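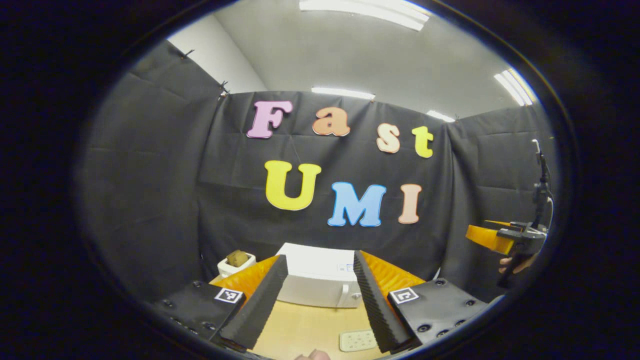 Ticket 139 — Microwave in staff kitchen stops before end of cycle
Site: Portela Building, second floor
Reported by: Lindalva Lins
Assigned to: Dirceu Fontes, Facilities
Status: Pending parts

3 comments · 16 views

Initial report
The white microwave on the light wooden table shuts off before the timer has finished. The clock resets and must be set again. Staff have been asked to use the unit on the first floor until further notice.

Facilities, 9:40 a.m.
The unit was connected directly to the wall outlet and run with a cup of water for three minutes. It completed the cycle. The same test through the kitchen extension lead failed twice. The lead has been withdrawn from use and labeled.

Facilities, 2:15 p.m.
A second lead was taken from stores and produced the same fault. Both were supplied by Millavbridge in the February order. Ronaldo Damasceno is requested to confirm whether other floors received leads from that order.

Reply from R. Damasceno
Confirmed for the first floor only. Those leads serve desk lamps — no faults reported. They will be collected for inspection.

Action required
The table is to be moved next to the wall outlet so that no lead is needed. Staff are reminded not to reconnect the microwave through any extension. The ticket will remain open for 72 hours after the move. Further faults should be reported to Dirceu Fontes, quoting the ticket number.

Share · 0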